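Workshop notebook, March 2025

Back on the oat sourdough trials, second batch of the Celwood flour. I'd half written this flour off after the last lot came out like roof tiles, but Shirley Nguyen talked me into giving it another go with a longer soak, and I'm glad she did! The dough came together much more quickly and didn't glue itself to everything I own.

Weights, before I lose the scrap of paper: 1,000 g Celwood white and the usual starter, with the oats soaked overnight in the fridge. All of the dough together came to 3,043 g going into the tubs. Baked and cooled, the loaves weighed 2,830 g between them, so we lost 213 g, a bit less than I'd expected with the lids off for the second half. Might be the oats hanging on to water. Might be my oven, which has opinions. 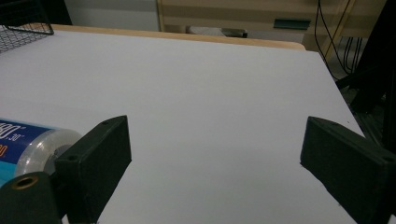

The shaping is still my weak spot. I keep adding flour when I panic, and then the seam won't close and the loaf opens along the bottom in the bake. Shirley uses a wet scraper and hardly any flour at all, and hers sit up nicely. I tried it her way on the last two and they were better -- not pretty, but better. Need to do a whole batch like that before I say any more.

Crumb was a touch gummy near the base. I cut the first one too soon (couldn't help it, the smell!) so that one doesn't count. The others were fine by teatime, and very good toasted with too much butter.

Next time: same soak, drop the water a little, leave the salt alone. I also want to try the Osurum rye in place of some of the white. Shirley has half a bag left and says I can have it if I bring her tub back -- must find the lid.

Last updated: by S. Nguyen, typo in starter notes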